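Canari Divided Storage Boxes, set of 3

Hi, Maeve Foley here, and these are the boxes I use for my own seed packets, glass bottles and (every February) far too many ornaments I swore I'd put away in January. I've been selling them in the shop since last year and they're easily the thing I reorder most!

You get 3 brown cardboard boxes in each set, shipped flat, with the divider strips tucked inside. The strips have slots cut halfway through, so you slide one set down over the other and the squares make themselves. My first one took me a while because I had a strip upside down, so check that the slots face each other before you start pushing. After that I had the other 2 done before my coffee was ready.

Each box holds up to 50 small items if you double up on the skinny ones. A single box weighs 900 grams empty, so it's a sturdy thing, but please don't stack them full on a damp basement floor. Cardboard is cardboard.

What I keep in mine: spice jars from Lemieux, paint bottles, bulbs wrapped in newspaper over the winter. Wine glasses fit if they're the short kind. The big Iserska tumblers don't, sorry, I tried every angle. For those, look at the Multis tall crate, same divider idea with more headroom.

We use this website's cookies to remember your cart. Accept all | Manage settings
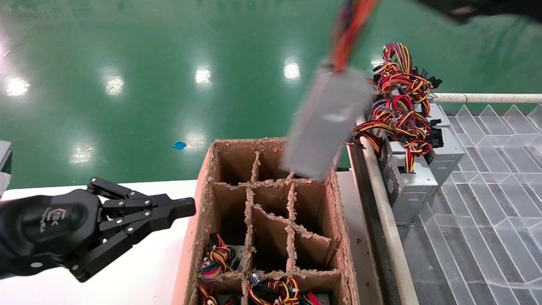 Open-topped box with the cardboard dividers in place.

Cut edges are a bit rough on these, so go easy with your knuckles when you reach down into a square. I run a strip of paper tape along the top of mine and it makes a nice place to write labels, too.

Returns are fine if the box is still flat. Replacement dividers are sold separately, just ask me.

Page updated 2020-08-19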